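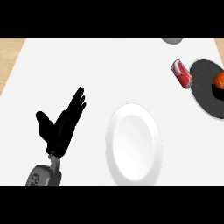

Wanted: people to teach a robot to set a table

The Ornby Robot Club is looking for 4 new members for its simulation team. We start in January, meet Thursday evenings above the Nonville library, and have been working on the same dinner table for longer than most families would tolerate.

What you'd do: steer a pair of simulated arms through small household jobs, save the good runs, and label the bad ones without swearing in the notes field. Our current task, Tultudis, is putting a soda can and an orange on a plate. We have 923 saved runs so far. Of those, 89 are ones we'd show our parents.

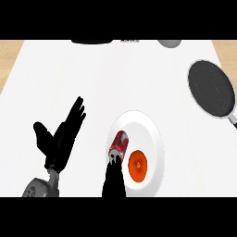

The left hand mostly keeps out of the way in this task, and new members tend to start with the right. Expect to spend a month on the can before anyone lets you near the frying pan.

You need: patience, a little Python, and 2 free hours a week. You don't need a robot. All the breakage is virtual.

Pay: none. There is pizza, and your name goes on our entry for the Sikder Student Cup, which has a top prize of $200 to be split among the whole team. Please don't quit your job.

To apply, send a paragraph about something you fixed, or made worse, to the club desk at the library.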